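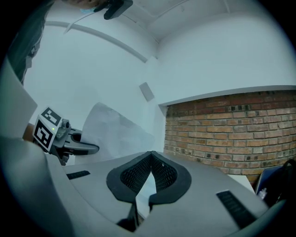 ## 4. Opening and refilling a paper package

Use this section for any flat-bottomed Betton package in the 300 or 400 size. For the 2000 size, go to section 6.

Before you start, clear a space on a large table and wipe it down. Keep drinks off the table – the paper marks easily.

1. Lay the package flat with the seam facing up.
2. Loosen the seal along the seam with your thumb. Do not use a knife.
3. Fold the flaps outwards, left side first, and press them down on the table.
4. Stand on the near side and reach in with both hands. Keep one hand on a flap if the paper springs back.

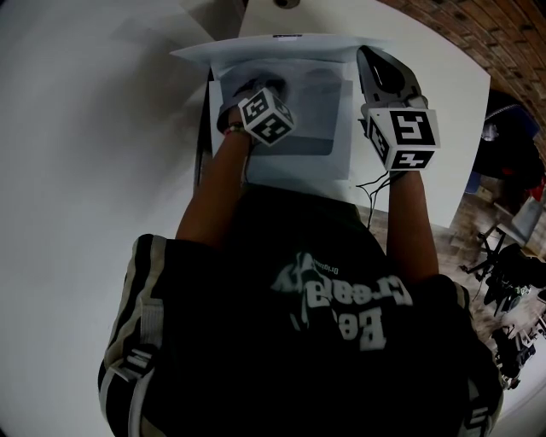
5. Lift out the contents and set them to one side in the order they came out.
6. Check the corners of the package for small parts.

**Caution:** Do not pull on the paper to bring the package closer. The base can tear. Move round the table instead.

### Refilling

1. Smooth the base with the flat of your hand.
2. Put the heaviest item in first, against the far side.
3. Fill any gaps with spare sheets, creased once down the middle.
4. Close the right flap, then the left – the left one carries the seal.

**Note:** A used seal will hold once more. After that, fit a new one (part 300, supplied in the lid pocket).

Questions about damaged packages go to Ese Nwachukwu at the Hulolari stores desk.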